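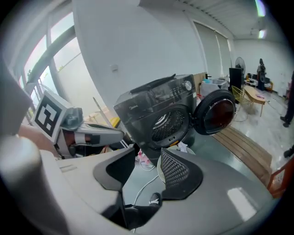 El modo espectador es la parte menos documentada de los juegos narrativos. En la mayoría de los títulos, las decisiones las toma quien sostiene el mando y el público se limita a opinar en el chat. Kestham, la aventura de investigación del estudio Brukmont, traslada parte de ese control a la audiencia mediante una extensión de votación, disponible desde la actualización de febrero.

El sistema trabaja con ventanas de decisión. Cuando la partida llega a una bifurcación, el motor congela el reloj interno de la escena, publica las opciones en la extensión y espera los votos. El streamer conserva un veto por capítulo. Si lo usa, la opción descartada queda marcada en el árbol de decisiones y no puede volver a salir en esa partida.

El guion contiene 236 bifurcaciones, de las que 137 se pueden someter a votación. Las restantes dependen del inventario o de pruebas de reflejos y siguen en manos del jugador. El reparto es razonable, aunque deja capítulos enteros – el del archivo municipal, sobre todo – en los que el público apenas interviene.
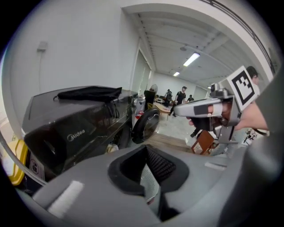
Según Ejigu, que el veto sea único por capítulo perjudica a los canales pequeños, donde bastan dos cuentas coordinadas para torcer una votación. La objeción tiene base técnica: la extensión no pondera los votos por antigüedad ni exige un mínimo de participantes. Brukmont permite fijar un umbral manual, pero la opción está en el menú de accesibilidad y viene desactivada.

El segundo problema es la latencia. La señal de vídeo llega al espectador con retraso respecto al motor, de modo que la ventana puede abrirse antes de que el público haya oído la frase que da sentido a la elección. El parche más reciente añade un desfase configurable que retiene la votación hasta que la emisión alcanza al juego. Funciona bien con un retraso estable; con una conexión irregular, la ventana se cierra a destiempo y el motor aplica la opción por defecto. 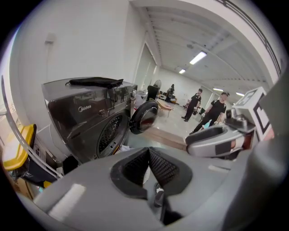 Resano sostiene que esa opción por defecto debería ser siempre el silencio del personaje, y no la respuesta más amable, como ocurre ahora. En la prueba para este artículo, la respuesta amable abrió la ruta del testigo sin que el chat la hubiera pedido, y la partida perdió el final alternativo del muelle.

El registro de votos se exporta en texto plano, con una línea por bifurcación. El archivo admite 2222 entradas y después sobrescribe las más antiguas, por lo que conviene guardarlo al terminar cada sesión. La extensión es gratuita para quien tenga el juego base.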